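Subject: Re: [estate-talk] Headstone quote and what the cemetery charges on top

On an afternoon in September a list member wrote:

> My father was buried at Matetti in the spring and we are only now
> getting to the stone. The monument company (Kandow) quoted us for an
> upright granite marker, base included. Then the cemetery office told me
> there is a separate setting fee and a foundation fee, and that any
> stone over 23 inches wide needs approval first. Kandow says the
> foundation is included in their price. The cemetery says only their
> own crew pours foundations. Who is right? And is it normal to pay for
> half of it before anything is cut?

The cemetery is right about who pours, at least at Matetti. We went through this for my mother two years ago. Outside companies can deliver and set a stone there, but the concrete underneath is done by the grounds crew and billed by the cemetery. If Kandow put a foundation in the quote, ask them to take it out and send you a new one in writing. They did that for us without an argument. My guess is they use one form for every cemetery they work with.

What we paid, leaving out tax:

- stone and base, with lettering on one side: $961
- foundation, paid to the cemetery: a bit less than half of that
- setting fee: waived, as the plot was bought before the rule changed

Ours was a small flat marker, so an upright one will cost you a good deal more. I would expect the stone alone to start well over $1,000. Get a second quote. Tsuchiya, out past the reservoir, does the same work and was slower but cheaper when we asked.

On the width rule, look at the plot deed before you look at anything else. Ours listed the section, and each section has its own limits. In the older part they allow uprights. In the newer part along the fence it is flat markers only, and no approval will get you around that. The office has a one-page sheet for each section. They don't offer it, you have to ask. 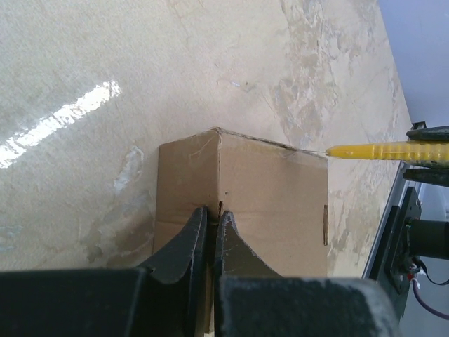
A deposit of half is normal. Both companies we talked to wanted it. What you want in return is a proof drawing showing the exact spelling, the dates and the spacing, and a line in the contract saying nothing gets cut until you sign that drawing. We had three people in the family check ours and still went back once, over a middle initial that was on the birth certificate and not on anything else. Changing it on paper was free. Changing it on granite means a new stone.

Also ask how long the quote is good for. Kandow's was good for 17 days, printed in small type on the back, and we nearly missed it.

Timing: ours took around four months from the signed drawing to the stone being in the ground. The cemetery won't pour once the ground freezes, so if you sign late in the fall you should plan on spring. They left the temporary marker in place the whole time and didn't charge for it.

If he was a veteran, check on a government marker before you pay anybody. I don't know enough about that to advise you, but it came up on this list last winter and the thread should be in the archive.

One more item. The cemetery asked for the name of the legal owner of the plot on the permit form. In our case that was still my grandfather, and it took a notarized letter from each of his living children to sort out. If the plot is in your father's name, find out now who it passes to. That part held us up longer than the stone did.

Sorry about your dad.

---
Comments (3)

plotholder_east: The section sheets are now kept at the front counter. I got mine last month. Flat only along the fence is still the rule.

rmk: Do they charge for adding a second date later? Our stone will have both parents on it.

plotholder_east: Kandow does it on site and bills per visit. Ask the cemetery too, they may want a permit for that.

Recent threads
- Zodix prepaid plan, can it be moved to another state?
- Number of death certificates to order
- Bronze vase keeps getting stolen
- Matetti office hours in winter
- Obituary costs by the line

This archive uses cookies to remember your login and reading position. By continuing to browse you agree to their use.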